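**Thread: Food going off early, is it the fridge or is it me**
Board: Kitchen & Larder > Storage, leftovers, waste

---

**soggylettuce**
Posts: 4

Right, quick one as I'm on my break. Milk going off two days before the date. Salad bag turns to soup overnight. Last week a whole tub of Wannasri green curry paste, opened, lid on, went furry. Was told that stuff lasts forever.

Fridge is a Havon, came with the flat, no idea how old. Dial goes 1 to 7 and I've got it on 3. Is 7 colder or warmer?? Manual long gone.

Don't want to buy a new one if it's something daft I'm doing. Shop once a week from the big place in Irkville, put it all away when I get in. That's it really.

---

**pantrymoth**
Posts: 3113

Higher number is nearly always colder. Nearly. Some old ones it's the other way round so check before you trust it.

Get a thermometer. Couple of quid, cheap one will do. Stand it in a glass of water on the middle shelf, leave it overnight, read it first thing before anyone's opened the door. You want it under 5 and I run mine at 4. The number on the dial means nothing, it isn't degrees.

Milk in the door? Bet it's in the door.

---

**soggylettuce**

It's in the door. Where else does it go, it's got a milk shaped shelf

---

**pantrymoth**

Door's the warmest bit. Every time you open it that shelf gets the full room. Ketchup, mustard, jam, fizzy stuff in the door. Milk on the bottom shelf at the back, on its side if the cap's decent.

---

**oldgasring**
Posts: 1141

Going to disagree. Milk's been in the door in this house for my whole life and never gone off early. If the fridge is working right the door is fine. If the milk's turning in the door then the fridge is too warm full stop and moving it about just hides that.

Also do NOT lay milk on its side. I've cleaned that up once and the smell was in the salad drawer till Easter.

---

**pantrymoth**

You've got a household that gets through four pints in a day and a half, it doesn't have time to go off. One person with one bottle for a week is different.

Fair enough on the side thing though.

---

**bunkbedbaker**

Door seal! Always the seal. Shut a bit of paper in the door and pull. If it slides straight out the seal's gone there. Do it all the way round, hinge side as well, people forget the hinge side.

Mine had a toast crumb the size of a pea stuck in the bottom corner. That was the entire problem. Warm soapy water, old toothbrush, dry it, bit of vaseline if it's gone stiff.

---

**soggylettuce**

Paper test done. Top corner by the handle, falls out. Everywhere else grips.

And the seal is FILTHY in there. Black stuff. Feel a bit ill

---

**bunkbedbaker**

Told you. Everyone's is like that. Clean it, and if that corner's still not gripping get a hairdryer on it, low heat, few minutes, keep it moving. Rubber softens, then shut the door and leave it shut for an hour or two so it takes the shape again. Unplug the fridge first and don't stand in the puddle from when you washed it.

---

**leftover_larry_not**

can we talk about the curry paste tho. furry paste = wet spoon or a spoon that's been in something else. nothing to do with the seal. people go in with the same spoon they just stirred the coconut milk with and then wonder

clean dry spoon every time, smooth it flat, dribble of oil over the top. I've had a tub on the go months like that. or freeze it, flat in a bag, snap bits off. doesn't even go solid

---

**soggylettuce**

... it was the coconut milk spoon

---

**oldgasring**

Ha.

Salad is a different thing again. It's the wet that does it. Open the bag when you get home, put a sheet of kitchen roll in, squeeze the air out, peg it. Change the paper if it's sopping. Or buy a whole lettuce like a normal person, they keep a week and cost less than the bag.

---

**pantrymoth**

Agree on whole lettuce, agree on the paper. Don't put the salad at the back against the wall, it'll freeze and that's soup too. Overnight soup sounds like freezing more than rotting tbh. Was it sort of see-through and dark?

---

**soggylettuce**

Yes! See-through. So it's too warm AND too cold?

---

**pantrymoth**

Very common. Air's not getting round. Is it rammed? If stuff's pushed up against the vent at the back then that one bit gets all the cold and everything in front gets none. Pull it all forward a couple of fingers' width. Find the vent, usually a little slotted panel, and keep it clear.

---

**kettle_on_again**

jumping in, hope that's ok. how much room does it need outside as well? ours is in a box room with my desk as the kitchen's tiny and it never stops humming. wondering if it's shoved in the corner too tight. also does it matter that the room gets stuffy in the afternoon

---

**bunkbedbaker**

Matters loads. All the heat it takes out of the food has to go somewhere, that's what the back's for (or the sides on newer ones, put your hand on the side, if it's warm that's normal). No gap = it just cooks itself and runs all day. I leave a hand's width behind, bit less each side, and NOTHING on top. Check your manual if you've got one as they vary.

Hoover the coils if you can see them. Mine had a sock.

---

**kettle_on_again**

ok pulled ours out a bit. hum's gone down already, could be imagining it

tall one, top section and bottom section. which bit do people put what in? we just fling it in wherever
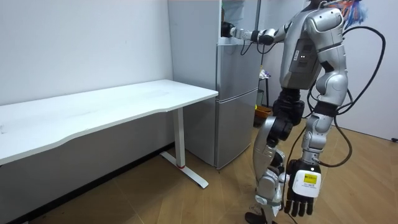

the other thing is raw chicken. my other half puts it on the top shelf "so we don't forget it" and I've been moving it down. who's right

---

**pantrymoth**

You are. Raw meat and fish bottom shelf, in a tub or on a plate with a lip, always. It drips. Cooked and ready to eat stuff above it. I don't care if the packet looks sealed, they leak.

My order if it helps:

- top shelf: leftovers, cheese, anything you'd eat as it is
- middle: yoghurt, eggs if you keep them in there, open jars
- bottom: raw meat, in a tub
- drawer: veg, salad with its paper
- door: sauces, butter

Forgetting it – stick a note on the door. Or freeze it the day you buy it and take it out the night before.

---

**oldgasring**

Eggs don't need to be in the fridge.

---

**pantrymoth**

Not starting this again.

---

**oldgasring**

I'm just saying. They're on a shelf in the shop.

---

**bunkbedbaker**

Shop's the same temperature all day. My kitchen in July isn't. Fridge for me.

Anyway leftovers. Let them stop steaming, lid on, in the fridge inside an hour or two. Don't leave a pan of rice on the hob all evening, rice is the one that'll really have you. Spread it on a tray if you want it cool quick. And don't put a boiling hot pot straight in, warms up everything next to it.

---

**leftover_larry_not**

LABEL THINGS. masking tape and a pen on the side of the fridge on a string. took me years. was finding tubs and doing the sniff test like an animal

also those Rina tubs with the clip lids, good, but don't microwave the lid, goes bendy and then it never seals again. learnt that twice

---

**oldgasring**

Jam jars. Free. See what's in them.

---

**leftover_larry_not**

can't get half a lasagne in a jam jar mate

---

**oldgasring**

You can if you're not fussy what it looks like.

---

**soggylettuce**

Update, bit rushed. Thermometer came. First morning read 9. NINE. Cleaned the seal, did the hairdryer, pulled everything off the back wall, dial up to 5. Next morning 6, this morning 4. Paper grips in that corner now, just about.

Milk's moved to the bottom shelf, standing up, thank you oldgasring. Chucked a load of stuff, sad bin. Found a pesto from before I moved in so that's not even mine.

New curry paste, oil on top, spoon drawer is right there so no excuses.

---

**pantrymoth**

Good drop that. Keep an eye on it for a week or so and check again after a big shop, it'll climb for a few hours and that's normal. If it creeps back up and stays up then seal's on its way out. You can get replacements for most makes, need the model number, sticker's usually inside by the salad drawer. If it's the landlord's fridge then it's the landlord's seal, tell them.

---

**soggylettuce**

Hadn't thought of that. Emailing them tonight

---

**kettle_on_again**

chicken's on the bottom shelf in a roasting tin. I've been told I'm "very pleased with myself". is there a trick for getting fridge smell out btw, ours is sort of onion

---

**bunkbedbaker**

Bicarb in a saucer at the back, change it every month or so. And find the onion. There's always half an onion.

---

**kettle_on_again**

there was half an onion. behind the marge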